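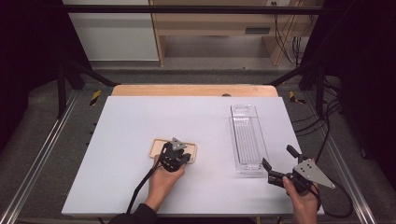
Running the two-gripper station on open day

Visitor slots at Stultau start at 9:00 on Sunday. Allow two helpers per station.

1. Clear the white board and wipe it down.
2. Check that both gripper cables run clear of the visitor's feet.
3. Hand over the left gripper first, then the right.
4. Let the visitor open and close the jaws a few times before touching anything. 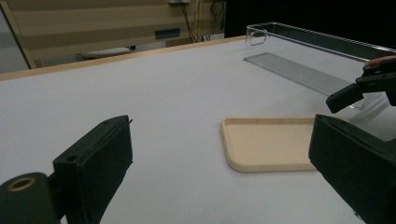 Start every visitor on the tray. Ask them to spread the jaws wide and bring them down with the tray between the fingers, keeping the other gripper back over the clear bin until it's needed. The bin's walls are hard to see, so point out the handle hole in the end.

Reset the station after each turn. Report loose screws or a sticking jaw to Kinga Fodor at the Dellau desk.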